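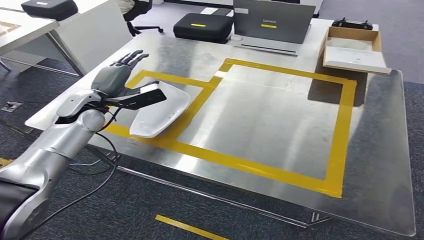

White plastic tray in the hand, over the taped table.

Nodau Timen teaching set: review

Price as tested: £2426 with one glove, one forearm tracker, the base unit and a year of the Kallio recording software.

The Timen is a set for showing a robot arm a job by doing the job yourself. You wear a glove and a strap on your forearm, the arm follows you, and Kallio stores the movement of the arm and fingers along with whatever cameras you have set up. We already had an arm with a five-finger hand at our unit in Riltitz and wanted something better than the hand controller for it, so we bought a set and used it on ordinary parts handling. Light plastic trim pieces, wheel covers, trays. Picking up from a shelf and putting down inside a taped outline on a table, mostly.

What you get

The glove is thin, with a sensor strip along the back of each finger. It comes in two sizes and the larger one is not very large. The strap holds a tracker the size of a matchbox, and the base unit sits on a desk and needs a clear view of it. There is a foot pedal in the box as well. The pedal is what starts and stops the following, and you should use it. Nodau also lets you start with a pinch gesture, but we turned that off on the first morning after the arm woke up while the operator was scratching an ear.

The printed guide is one folded sheet. The full manual is online and is fairly good, apart from the chapter on mounting the base unit, where the drawings seem to belong to an earlier model with its socket on the other side.

Setting up

Allow an afternoon. The driver for our arm was on the supported list and worked once we had updated the arm's own controller. Matching the glove to the robot hand took longer. You make a series of hand shapes, Kallio shows you the hand's version of each, and you move sliders until they agree. The four fingers came right quickly. The thumb did not. On a human hand the thumb comes across the palm in a way the robot thumb only partly copies, and you end up choosing between a good flat pinch and a good round grip. We saved one profile for each.

The profiles are per operator, so somebody with smaller hands will need to go through it all again. Kallio should let you copy the slider settings across and only redo the hand shapes. It doesn't.

In use

Large movements are easy. You reach, the arm reaches, and after ten minutes most people stop looking at their own hand and watch the robot's. There is a short delay, which you notice when you stop suddenly. Scaling can be set so that a big movement of yours makes a small one at the arm, and I would leave it on for anything near a shelf edge.

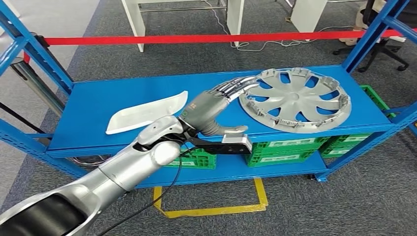
Flat objects on flat surfaces are the hard part. With your own hand you would slide a fingernail under the rim and not think about it. Through the glove you have to bring the fingertips in low, touch down, close, and hope that the thumb arrives at the same moment. The glove has no touch feedback beyond a small buzz at the wrist, and the buzz is either on or off. It tells you that you have hit something. It does not tell you how hard. For thin plastic we got the best results by approaching from the raised end of the part and closing on that, and for wheel covers by taking the rim from the side.

Standing position matters more than the manual suggests. We began with the operator facing the robot, and left and right were confused all day. Standing behind and slightly to one side of the arm is far better. If you can't see past the elbow, a second camera view on a laptop will do, though the delay is worse that way.

The strap slips. Once it has moved by a finger's width the arm is pointing a little off, and you correct for it without meaning to - then that correction is in your recordings. We put a pen mark on the skin and checked it between takes. A strap with a rubber lining would fix this for pennies.

Recording with Kallio

Kallio is the best part of the set. Each take is one press of the pedal in and one press out, and you can mark it as good, bad or unsure straight away with the glove still on. The list view shows each take as a strip of small pictures. Searching is fast. Trimming the dead time off the start and end is a matter of dragging two handles.

We kept 171 takes of the tray and trim work and threw out a good many others, nearly all for the same fault: the operator hesitated over the part before closing the hand. A model trained on hesitation will hesitate too. Decide before the take where you are going to grip, then do it in one movement. Vary where the part starts, by more than feels necessary. Our early takes all had the part lying at much the same angle and the first trained run was hopeless with any other.

Export is to an open format, with joint positions, finger positions and video lined up by time. The lining up was good on three of our cameras. The one at the wrist drifted over long takes, which Nodau support put down to the camera's own clock. They answered within the day, on a Sunday too, and the setting they suggested cured it.

Battery and wear

The glove ran for 4 hours on a charge. Your shoulder will give out first. The fabric has started to go fluffy at the index fingertip, and a spare liner is not sold separately at present. The tracker and base unit have given no trouble.

Against the alternatives

A hand controller with sticks costs far less and is fine for moving an arm from place to place, but steering five fingers with it is miserable. Guiding the arm by pushing it about with your hands gives very steady recordings and costs nothing if your arm allows it. You are then standing in every camera view, though, and you can't do much with the fingers. For work with a gripper that only opens and shuts I would stay with hand guiding. For a full hand, the Timen earns its place.
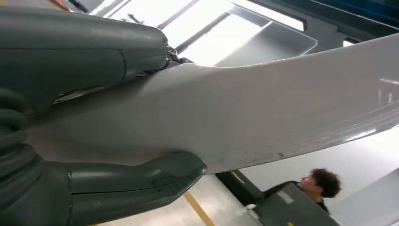
A reader in the comments disagrees about the wrist buzz, saying it can be made useful by lowering the trigger level in the Kallio settings until it fires on the lightest contact, and then treating it as the signal to stop closing. The same reader found the default far too high for thin panels and had been bending them without noticing. I have tried this since. It does help with trim parts, and it makes wheel covers worse, as the buzz then hardly stops. The level is stored in the profile, so you can keep a low one for thin parts and switch.

Good: quick to learn, very good recording software, sensible export, support that replies.

Bad: strap slips, thumb matching is slow, profiles can't be copied, no spare liners.

I would buy it again at this price for hand work. If Nodau bring out a new strap I will buy that as well.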